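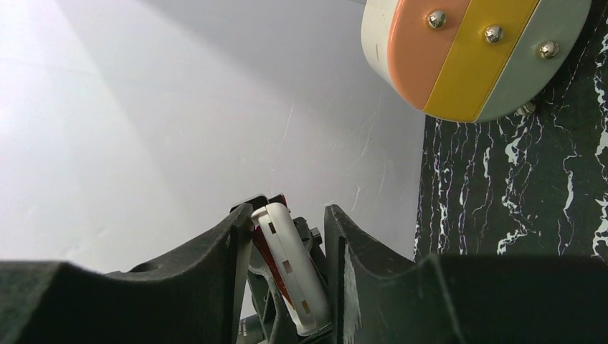
브렐포트 생활용품 수리점 네트워크, 케클리에 두 번째 매장 개설
부품 단위 판매와 수리 접수를 한곳에서

2017년 7월

생활용품 수리 및 부품 판매 업체 포마크(Fomach)는 케클리(Kekley) 지역에 두 번째 매장을 연다고 밝혔다. 새 매장은 브렐포트(Brellport) 본점과 같은 방식으로 운영되며, 소형 가전과 주방용품, 욕실용품의 수리 접수와 교체 부품 판매를 함께 맡는다.

포마크는 브렐포트에서 선풍기, 다리미, 전기주전자, 믹서 등 가정에서 흔히 쓰는 제품의 수리를 해 왔다. 뚜껑, 손잡이, 걸쇠, 받침, 마개처럼 제조사에서 따로 팔지 않거나 단종된 소형 부품을 찾아 주는 일이 전체 업무에서 큰 비중을 차지한다. 케클리 주민의 방문이 꾸준히 늘면서 회사는 지난해부터 매장 자리를 알아보았고, 6월에 임대 계약을 마쳤다.

케클리 매장은 옛 우체국 건물 1층에 들어선다. 입구 쪽에 접수대와 부품 진열장이 있고 안쪽에 작업실이 있다. 작업대는 4개이며, 수리 기사 3명이 상주한다. 이 가운데 2명은 브렐포트 본점에서 옮겨 오고 나머지 1명은 케클리에서 새로 채용했다. 매장 앞에는 짐을 내릴 수 있는 짧은 정차 구역이 있으며, 승강기 없이 휠체어로 접수대까지 갈 수 있다.

수리 절차는 본점과 같다. 고객이 제품을 맡기면 기사가 먼저 상태를 확인하고 예상 비용을 알린다. 고객이 동의하기 전에는 수리를 시작하지 않으며, 수리를 원하지 않으면 점검비만 내고 제품을 찾아갈 수 있다. 간단한 부품 교체는 접수 당일에 처리하고, 부품을 주문해야 하는 경우에는 입고 예정일을 문자로 안내한다. 한쪽 매장에 없는 부품은 다른 매장 재고에서 옮겨 오며, 두 매장 사이의 운송은 주 2회 이루어진다. 이에 따른 추가 요금은 없다.

포마크의 에산 수므로(Ehsan Soomro) 대표는 “케클리 손님들 중에는 뚜껑 하나를 사려고 버스를 갈아타고 오시는 분이 많았다”며 “가까운 곳에서 같은 가격으로 같은 부품을 살 수 있게 하는 것이 이번 매장의 목적”이라고 말했다.

부품 목록도 새로 정리된다. 그동안 본점에서는 종이 대장으로 재고를 관리해 왔으나, 케클리 매장 개설에 맞추어 두 매장이 함께 쓰는 전산 목록 ‘나크비(Naqvi)’를 도입한다. 제품 종류와 제조사, 부품의 지름과 길이, 색상으로 검색할 수 있으며 매장 안의 단말기에서 고객이 직접 찾아볼 수도 있다. 모델명을 모르는 경우에는 쓰던 부품을 가져오면 직원이 치수를 재어 맞는 것을 찾아 준다. 깨진 부품은 조각을 모두 가져오는 편이 좋다.

목록 정리를 맡은 무다사르 아프리디(Mudassar Afridi) 케클리 매장 책임자는 “대장에 ‘흰색, 작은 것’이라고만 적힌 항목이 많아 하나씩 꺼내서 다시 쟀다”며 “아직 입력하지 못한 서랍이 남아 있으니 검색해서 나오지 않더라도 직원에게 한번 물어봐 주시기 바란다”고 말했다.

케클리 매장에서 취급하지 않는 품목도 있다. 냉장고와 세탁기 등 대형 가전, 가스 기기, 휴대전화와 컴퓨터는 접수하지 않는다. 전자레인지는 브렐포트 본점에서만 점검하며, 케클리 매장을 통한 위탁 접수도 받지 않는다. 배터리가 부풀거나 탄 흔적이 있는 제품은 매장으로 가져오기 전에 전화로 문의해야 한다.

수리한 제품에는 교체 부품과 작업 부위에 한해 3개월의 보증이 적용된다. 보증 수리는 접수한 매장과 관계없이 두 매장 어디서나 받을 수 있다. 다만 영수증이나 접수증 번호가 있어야 한다. 완료 안내를 받은 뒤 오래 찾아가지 않는 제품의 보관 기준은 접수증 뒷면에 적혀 있다.

개점 첫 주에는 다리미와 전기주전자의 점검비를 받지 않는다. 부품 값과 수리비는 평소와 같다. 개점 첫 주에는 접수가 몰릴 수 있어 한 사람당 제품 2개까지만 맡길 수 있다.

브렐포트 본점의 영업시간과 전화번호는 바뀌지 않는다. 케클리 매장의 영업시간은 본점과 같고, 점심시간에도 접수대는 문을 연다. 정확한 개점일은 두 매장 출입문과 지역 게시판에 공지한다.

포마크 소개
포마크는 브렐포트에 본점을 둔 생활용품 수리 및 부품 판매 업체다. 소형 가전 수리, 주방 및 욕실용품 부품 판매, 중고 부품 매입을 하고 있다.

보도 관련 문의
포마크 브렐포트 본점 사무실, 담당 에산 수므로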